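Showing a two-armed robot a job by remote: what I've learned so far

I'm Padmavathi, and I've spent most of September steering a pretend robot round a pretend room from my kitchen table. The practice world is called Kartha, and you drive the arms yourself so the robot has something to copy later. I was dreadful at it! Here are the bits I wish I'd written down on the first evening.

Start by getting both grippers near the base of whatever tall thing you're working on, and stop there for a breath. Tall things are awkward from low down – the sides all seem to lean together and your sense of distance goes completely. 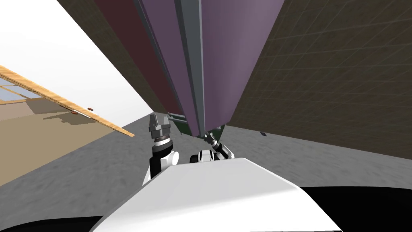
Filed under: Steady Hands

Pick one bit of colour and steer by it. I use the green at the bottom of the big purple unit, as it stands out nicely against the grey floor, and I bring the right arm in at a slant from below. If I try to come straight up I lose the tip behind the wrist (maddening).

Move one arm at a time until you're close. It feels slow, but a jerky run with both arms going at once is no use to anyone, and you'll only end up deleting it. I binned 13 in one sitting and had to go and make toast.

Open the waiting gripper early, well before you need it, and keep it a little lower than the edge you're after. Rest your elbows on a folded towel too, and do have a proper break after every three goes – my runs always get sloppy on the fourth. 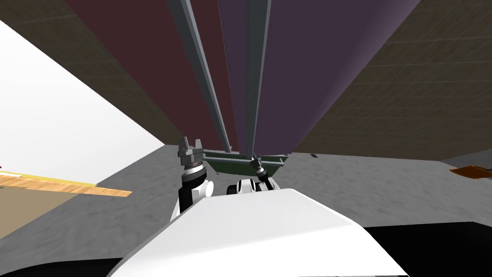

Right arm up to the green tray, left one open and waiting.

Save the good runs straight away, with a note of which arm led. I kept mine in one enormous folder called Zellemik and couldn't find a thing in it.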